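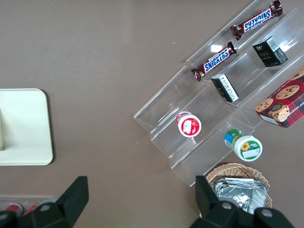 I took the afternoon off work to go to the open day at Busex, the automation place out past the rail yards. I'd signed up in September and then forgotten all about it until the reminder email came. My brother-in-law was meant to come with me but he had the flu, so I went by myself.

Parking was fine. You sign in at the front, they give you a sticker with your name on it and a pair of safety glasses, and then you wait in a hallway until there are enough people for a group. We waited a fair while. The man beside me had driven in from Vevham and was mostly interested in palletizers. There weren't any palletizers, and he was pretty good about it.

Our guide was Narayanan Unnithan, who has been there three years and works on what they call the counter project. Its proper name is Saltine. The idea is a pair of arms that can put together a snack order from whatever is on a shop counter. He told us the arms were the easy part to buy and that most of his week goes into the hands, and into the lists of things the hands have to cope with. They keep a log of every pickup they try, and it stood at 3,701 when he checked that morning.

I had expected something like a car plant, with cages and flashing lights. It's a table. Two white arms come down over it, there's a beige tray in the middle, and the rest is food set out the way you'd see it beside a till: Snickers bars and small boxes on clear plastic steps, cookies, foil packets in a basket, red bottles in a rack at the back. One woman asked if the bottles were full and he said he'd have to check.

He let us stand behind the tape and ask for things. You say what you want, he types it in, and the arms go to work. It is slower than I would be. Somebody wanted a sandwich, which got a bit of a groan from one of the other staff, as bread is apparently one of the harder jobs. Squeeze too much and you've got a dent in it, too little and it slides out on the way over.

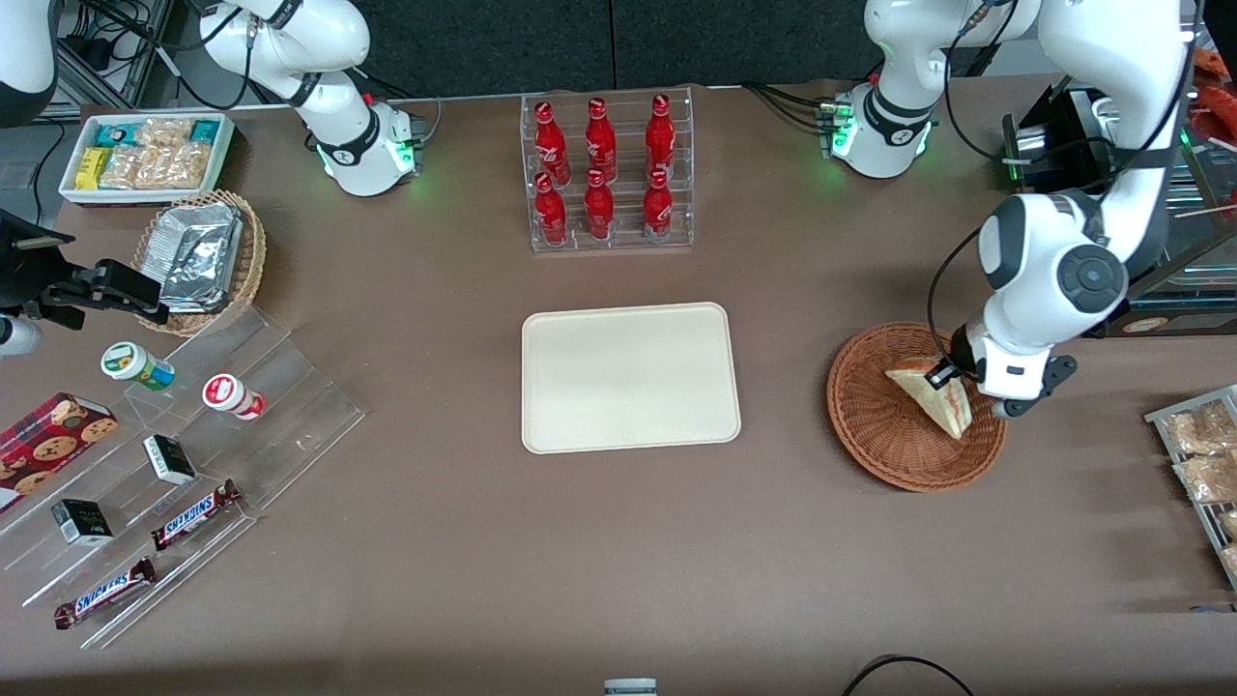

The sandwich order got the most questions of the afternoon. A boy wanted to know how it can tell bread from a box. Narayanan said it goes partly by what the cameras see and partly by what it has been shown before, and that someone has to do the showing. That means a person guiding the arms through the same job over and over. He has done plenty of those shifts himself and said his shoulders don't thank him for it. Their target is 1,000 good runs for each type of item before they'll call it finished, and they have a long way to go on most of them.

I asked about cost and didn't get a number. I also asked who would buy one. He mentioned hospital kiosks at night, when the cafeteria is closed, and small airports. There's a trial planned with Naidu, the catering outfit, though he wouldn't say where. A fellow near the back asked about jobs, which was a reasonable thing to ask. The answer was that the kiosks they're looking at have no one in them overnight as it is. I don't know enough about it to argue either way.

After that we were taken through to the workshop, where you could handle a spare finger off one of the grippers. It's lighter than I'd have guessed. Then coffee and date squares in the lunchroom, served by people.

I was out the door by four and hit traffic at the bridge. If you want to go, the next open day is 6/3/25 and you have to register on their website. Wear closed shoes, they turned away a man in sandals. Bring a sweater too, the demo room is kept quite cool and you're standing the whole time.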